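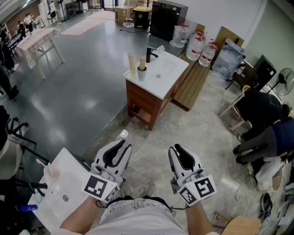
Small bathrooms: what we learned about the open shelf

July, by the Whitelaw home team

8 shares | 44 comments

In the last newsletter we asked which part of the bathroom is the hardest to keep in order. Many of you wrote the same answer: the top of the vanity. A basin takes most of the place, and what remains must hold the soap, the cup, the toothbrushes and everything that a family puts down in the morning.

Our advice is to begin with the shelf below. If your cabinet has an open lower shelf, use it for towels and for spare paper, and keep on the top only one bottle and one cup. A matte black faucet shows water marks quickly, so please dry it with a soft cloth in the evening. For wood we do not recommend any strong cleaner.

A low slatted bench beside the vanity is also very useful. You can sit on it, or leave your clothes there during the shower. Vavell readers have asked us if the planks need oil. We oil ours two times a year, with a thin coat, and leave it one night to dry.

Next month we will write about mirrors and lamps. Please send your questions before then.

Recent items
Hooks or rails for the towels?
Dimiso shower shelf, after 1000 days
How to clean a slow drain
Jelico baskets: which size to choose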